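5.3 Failure analysis: double pickups on the sleeve-turning task

We come now to the part of the study that cost us the most patience, and that we think will be the most useful to anyone planning something similar. The card holder task sounds gentle enough: one arm steadies the holder while the other takes hold of a single plastic sleeve and turns it over. Our Ponovo controller had done well on stiffer paper pages, and we went into the 300 sleeve trials in a fairly cheerful mood. It failed in 70 of them.

Most of these failures were double pickups. The fingers closed on two sleeves where the plan called for one, and the controller, having felt a firm grip, carried on as if all were well. Frosted plastic is hard on a wrist camera — one milky layer over another gives very little edge to go by — and the grip signal for two sleeves is so close to that for one that our threshold, which we had tuned on paper, was of no help at all. The setup and a view of a sleeve in the grip are given in Figure 6.

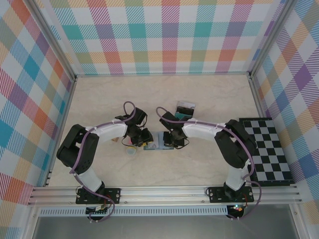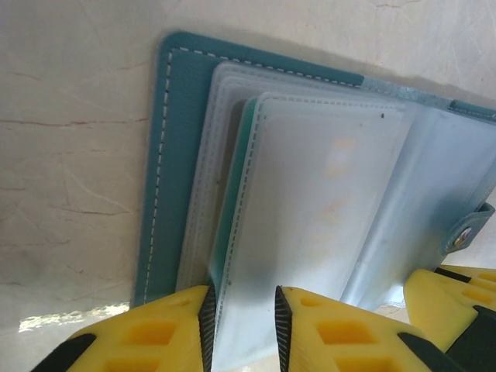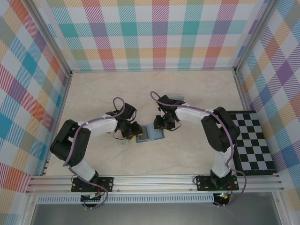 Figure 6. The two-arm workspace (top and bottom) and a wrist view of a translucent sleeve held between the ridged pads of one gripper (middle).

A smaller group of failures worried us more. When a doubled page resisted turning, the moving arm pulled harder, the holder slid, and the steadying arm followed it toward the middle of the table. On two occasions the grippers touched. Nothing broke, we are glad to say, but the collision check inherited from the Birkach software had been written for arms working well apart, and it let them come within 30 mm of each other before it said a word. We had read that setting many times over without giving it a second thought, and we would kindly urge others to look up their own.

We made two changes. The first was a short test lift after each grasp, during which the Finico vision module compares the sleeve edges before and after and asks for a new grasp if more than one has moved. The second was a pull limit on the moving arm, together with a stop that holds both arms still until an operator clears it. The test lift slows every page turn a little, and we found we did not mind.

With both changes in place we ran a further 545 trials. Double pickups still happened, but almost 30 was the final tally, and the grippers did not touch again. The remaining cases were mostly sleeves clinging together along their full length, a problem we take up again in Section 6 with the softer Ghauri pads.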